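The Signing

Funmilayo Garba had the club's account open on one screen and the fax-quality scan of the contract on the other. Sernden had bought a striker, Herow, from Remus, and the fans had known since breakfast.

"Can I post it?" she asked.

"Not until the medical is done," said Dambrauskienė, who ran the press office and had her coat on. 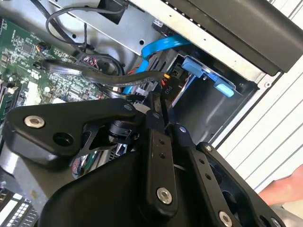 Page last modified: September, 20 revisions

By noon there were 938 replies under a post about parking. Most of them said "announce Herow." One said the parking was bad too. Funmilayo wrote three drafts – one with a joke, one with a quote he hadn't given yet, one with only his name and a shirt number.

At 4:51 the phone rang. Dambrauskienė listened, said "fine" twice and hung up.

"It's his knee. They want another scan Thursday."

"So it's off?"

"It's Thursday."
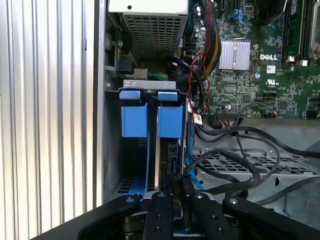 Funmilayo saved the drafts and deleted the quote. Outside the gate a boy in last year's shirt was still waiting with his father. She took them two cups of tea and told them the store closed at six.

"Is he in there?" the boy asked.

"No," she said.

He thought about it. "We'll stay a bit," he said, and his father moved over to make room for her on the wall.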